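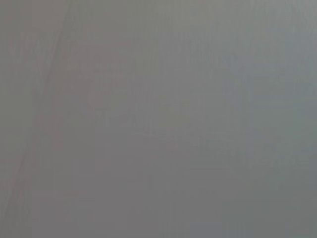 Skundance wrist camera, close-range view. Gray all over, a bit darker toward the bottom, with one faint diagonal line on the left.

Skundance Wrist Camera, short-body version

Price: $224 (camera, bracket and cable)
Stock: in stock, ships from our Umgate shop
Fits: Flernasetti parallel grippers, Tokgöz two-finger and three-finger hands
Tried out by: Kevin Keane

I've been swapping wrist cameras on and off our bench arm all spring, and this is the one I keep getting asked about, so it gets the long write-up. Short version: I like it a lot for anything at arm's length, I like it much less right up close, and the bracket is lovely (four screws, one wrench, done before your coffee is cool enough to drink!).

What's in the box

Camera body
Aluminum bracket with both hole patterns
400 mm cable, right-angle plug at the camera end
Spare screws, which you'll want, they're tiny

Mounting

The bracket sits on the side of the gripper and tips the camera in toward the fingers. There are three tilt notches. I ran the middle one for most of my testing and only went to the steep one for small parts. If you have the Tokgöz three-finger hand, put the bracket on before the finger caps or you'll be taking the caps off again. Ask me how I know. Urszula Marciniak has the same hand on her bench and filed one corner of the bracket to get it past the caps, and that works too, but please don't send a filed one back to us.

Focus

The lens is fixed focus, and it's set for working distances of 100 mm and up. Inside that, things go soft fast, and by the time you're right on top of a surface you get tone and a little color and that's your lot. A bigger sensor wouldn't fix it. If your last bit of approach depends on seeing an edge, take your measurement farther out and let the arm finish the move on position, or look at the long-body version, which has a focus ring you can turn and lock.
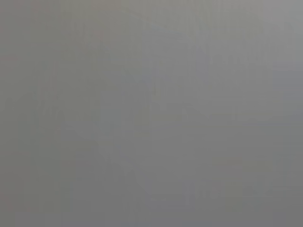

Another close-range view from the same try-out. Slightly paler at the top right, no edges to lock onto.

I get emails saying "my camera is broken, it's all gray," and my first question is always how close the gripper is parked. Back the arm off and look again before you fill out a return form. Also check the exposure setting: leave it on auto while you're setting up, then lock it once your lighting is settled. Auto hunts a bit when one flat surface takes up the whole view.

How it compares

I put it up against the Flernasetti side camera, which costs $1,197 and has real autofocus. The Flernasetti is better up close, no contest. It's also heavier, and on our small arm I could feel the difference in how the wrist settled after a quick move. For bin work and general looking-around I'd save the money. For threading, plugging or anything fiddly, I'd spend it, or at least borrow one first.

Prasanna Nanayakkara did the software side for me. It shows up as an ordinary USB camera, so he had a picture within minutes on both of our controllers. The frames are compressed before they leave the camera, and you can spot some blockiness in flat areas if you go hunting for it. It hasn't bothered our part finding. If you need raw frames, this isn't your camera.

Things I'd change

A longer cable as standard. We sell an extension, but it should be in the box.
A status light I can see from the front of the arm.
Notch numbers on the bracket, so I can write down which one I used.

Loaners and returns

We keep two loaners and they go out for a week at a time. Both are booked through the end of the month, and I'm taking names for May. Write to Tharushi Saha on the orders desk with your gripper model and the distance you plan to work at, and she'll tell you if the short body makes sense or if you should wait for a long one. Returns are fine within 30 days as long as the bracket hasn't been cut, drilled or filed.

Page last updated 12th April. Tilt notch drawings are on the downloads tab.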